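Notebook, Mevthorpe bench, March

Red wire again, morning + a bit after lunch

Still on the wrap problem for the Premness parts. Wire goes on the round black body between the two perforated disks, and it keeps coming off or kinking before it gets there. Thin red stuff, same as last time, from the Gistia order. Worked on the gray marbled top, red shows up well on it.

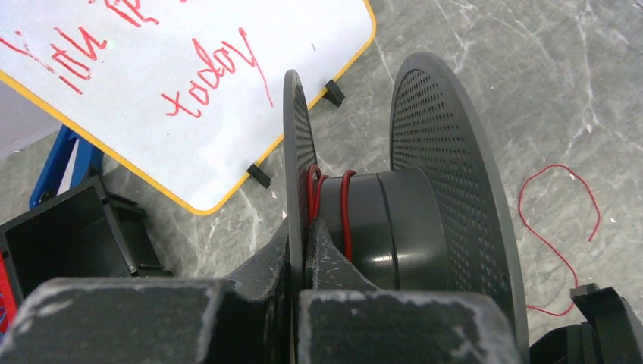
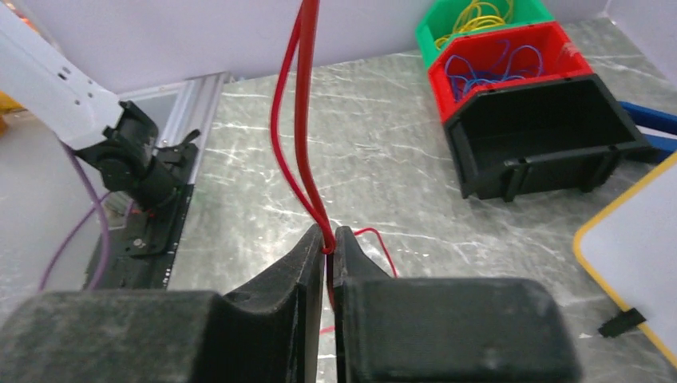 OK so, wire prep first, that's where most of the time went.

Cut lengths at 80 cm. Had been cutting longer "to be safe" and it just makes more wire to get tangled. 80 is plenty for 7 turns plus both tails. Checked: 7 turns on the body, tail out each side, still enough left over to hold. Don't go shorter, I tried one short piece and you end up pinching the tail with fingernails.

Write on the board: 80 CM. NOT A METER.

Kinks. The thin wire remembers everything. If it comes off the reel and drops in a heap it has little loops in it, and as soon as you pull, a loop closes up and there's your knot. Once closed tight it never really goes flat again, you can pick it open with a pin but there's a bend there for good and the next turn rides up over it. Rule from now: a closed kink = cut it out or bin the piece. An open loop can be saved, turn the end backward until it relaxes, don't pull.

Gilberto Ñahui says he gets the curl out by pulling the wire over the table edge. Tried it. Makes it worse, it comes out like ribbon on a birthday present. He says I was pulling at the wrong angle. He may be right, he should show me. Pulling it through a folded bit of paper towel worked better, two passes, slow. Third pass did nothing.

Folding in half to find the middle: works but leaves a bend exactly where you don't want one. Mark the middle with a dot of silver marker insted. Black doesn't show well enough on this red.

Winding

- start close to one disk, not in the middle
- first turn is the one that slips. Hold it w/ thumb, lay second turn over the tail, then let go
- after that each turn beside the last one, touching
- pull is light. If the wire leaves a line in your finger that's way too much
- the body is glossy so nothing grips by itself. Everything depends on the first two turns

The disks are a pain. They're a good bit wider than the body so your fingers have to come in from the side, and the wire catches on the rim every time it goes round. Bringing the wire in at 90 degrees to the axis helps, it stops climbing up the face. When I let it drift it hooked on the rim and popped the previous turns loose. Did that more than once. Swore.

Also found a tail end can poke into the holes in the disk. Trim the ends square, the slanted ones from the old cutters go right in. Old cutters are now in the drawer with tape on the handles, please leave them there.

Tried wiping the body down with alcohol before winding, thinking finger grease was the reason it slips. Slight improvement?? Can't say. Only did it on one piece and by then I was better at the winding anyway. Do a fair comparison, same person, same wire, before anybody puts it in the instructions.

Tape: little square of masking tape over the first tail. Holds fine, comes off clean if you take it off same day. Not tested overnight. The Eskola sheet says no tape on the part at all, but that sheet is for the older version with the flat core and I'm not sure it applies. ASK. Don't want to do the whole batch over.

Unwinding

Have to write this one down because I keep getting it wrong. Don't pull the loose end straight up off the side. Each turn pulled off over the disk puts a full twist in the wire and after a few of them it snarls up on itself. Roll the part and let the wire come off the way it went on. Takes longer, but you get a length you can use again. Got two uses out of most pieces this way, before it was one.

If there's already a snarl:
1. put the part down
2. find the loop that's loosest, not the end
3. open that one first
4. then the end
Pulling both strands apart just makes the knot smaller. Known this since I was six and still do it.

Bench stuff

Keep the other black parts away from where the loose end falls. The wire finds any tab sticking up and hooks round it, then you lift and drag everything along. Clear space on the right hand side, two hand widths minimum.

Offcuts in the jar. The short red bits roll under things and then turn up in somebody elses build. Found some in the vacuum too. Jar is the one with the green lid, on the shelf over the sink, NOT the screw jar.

Writing in red marker on the board is hard to read from the other side of the room. Use the blue. Only the red one had ink left today so never mind, but buy markers.

Bench light: moved it lower and to the left, better for seeing whether the turns touch. From overhead the shine off the black body hides the gaps. Left it there. If you move it, fine, just put it back after.

Times

Did not time properly. Prep takes way longer than winding, that much is clear. If we straighten a bunch in one go and hang them over the rail of the cart, one person could wind all afternoon without stopping. Tried hanging a few with a clothespin at the bottom for weight. Looks stupid, works well. They were noticeably straighter after lunch. More clothespins needed, I took these from home and want them back.

Wire stock: reel is getting low, can see the core through it in places. The inner layers are curlier than the outer ones. Obvious when you think about it, tighter radius, but it explains why everything seemed to get harder this week with nothing changed. Might be worth switching to a fresh reel for the good parts and using up the rest for practice.

Asked Gistia if they do the same wire in a softer insulation. No answer yet. Their sheet lists a silicone one but it looks thicker and then 7 turns might not fit the way we want them. Get a sample before ordering anything.

To do
- fresh reel, label with date opened
- markers (blue, two)
- Gilberto to demo his table edge thing, will believe it when I see it
- tape question to Eskola
- alcohol wipe test, do it right this time
- sort the pieces from today: good ones in the flat tray, kinked ones in the bag. At the moment they're all in the tray, sorry
- try winding left handed from the other side, might get round the rim problem. Or a short bit of straw as a guide for the wire? Something smooth anyway

Stopped at 2, needed the table for the other job. Part with the best winding is in the tray with a paper tag on it, don't unwind that one, I want to see if it's still tight tomorow.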